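Our robotics course project is in its second month, so I'm putting the notes in one place. Team is me, Mirsad Vasić and Geum-ok Sung. Ljubica Stojanovska teaches the course. Project name is Ploltum.

The task is toy food. Pick up the parts of a toy sandwich, stack them, and put the finished sandwich in a basket. We record people doing it with hand-held grippers and train on the recordings.

We have 462 recordings so far. 314 are usable. Most of the rejects are from the first week, when we kept starting the task before the recording did.

Mirsad rewrote the script that sorts them. It used to take a whole evening – now it runs over lunch.

Biggest lesson for me: go slow at the drop. If you let go while your hand is still moving, the top slides off the bread and the take is no good.

Cables are the other thing. Get the slack sorted before you start. I lost 2 good takes in a row to a snag.

We also put a cloth in the basket. Geum-ok wanted something soft under the pieces, and I think the placing is easier to learn this way.

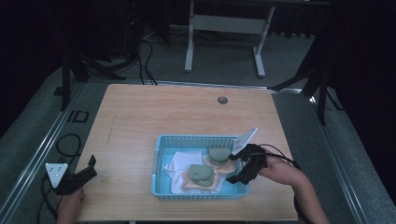 Next up is changing where the basket goes between takes. Right now it hardly moves and the model has noticed.

Demo for the class is in May. Ljubica wants two sandwiches in a row with no help. We've managed one – twice.

Will post the training numbers when Geum-ok has them plotted.

Last updated: May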